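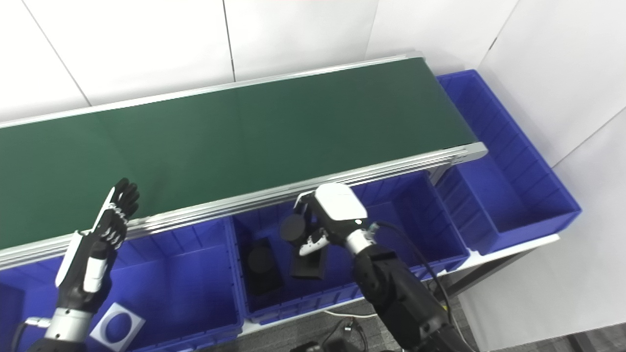 Skeptics wanted: paid readers for a study of sleep advice

Most sleep advice is repeated far more often than it is checked. Drink this, dim that, stop looking at your phone. The Plovitz study is looking for adults who doubt at least some of it and are willing to keep a diary while they try it out.

We sell no pillows. We also can't promise you will sleep better, and if that is the only reason you want to join, please save yourself the trouble.

What you would do

Read one short advice leaflet a week for 6 weeks and follow it as well as you can stand to. Each morning, before 9, fill in a one-page diary. Skipped a day? Leave it blank. Made-up entries are the main reason we threw out much of our pilot, and we would rather have the gaps.

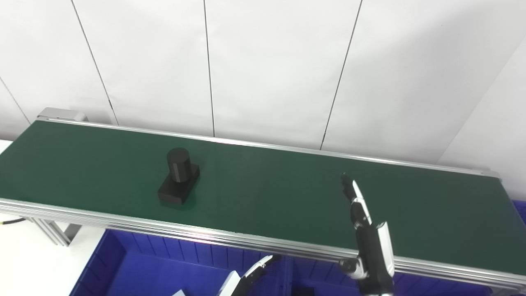
Who can apply

Adults who live within reach of Bustton and sleep at home most nights. Night-shift workers are welcome, though the leaflets were clearly written by people who have never worked one. You can't take part if you are being treated for a sleep disorder or have a baby in the house.

There are two visits to our office on Kumarasinghe Street, one at the start and one at the end.

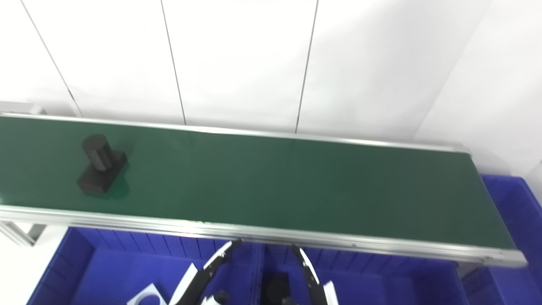
Bring your diary to the second visit even if it is half empty or rude. Several of the most useful pages in the pilot were complaints. Pay is the same whatever you report, and you get it at that visit.

The study closes to new people at the end of May. Write to Obsa Assefa, Grukness Building, Room 1088, with your usual bedtime and one piece of sleep advice you don't believe.
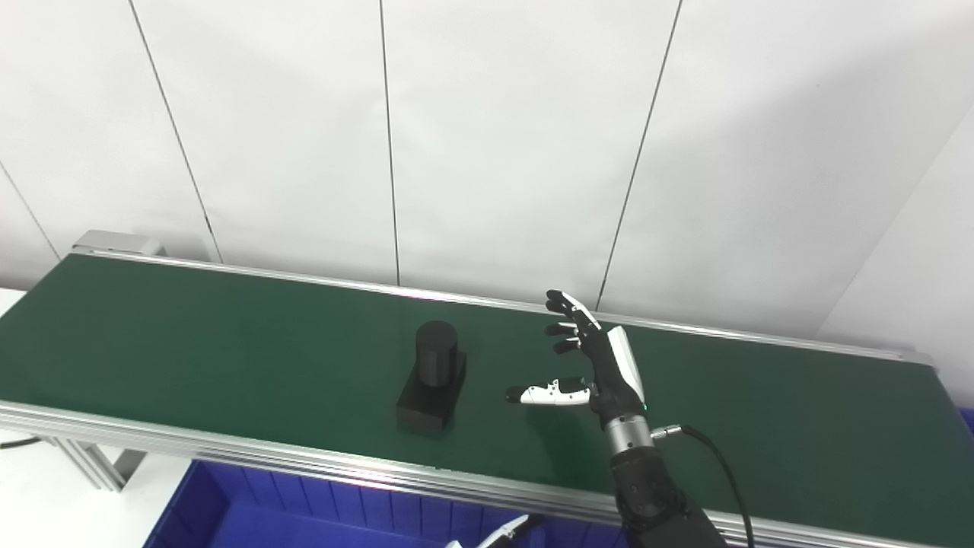 Do I have to wear a sleep tracker?

We don't use them. Different trackers can disagree about the same night, and we would only end up studying the trackers. A pen is enough.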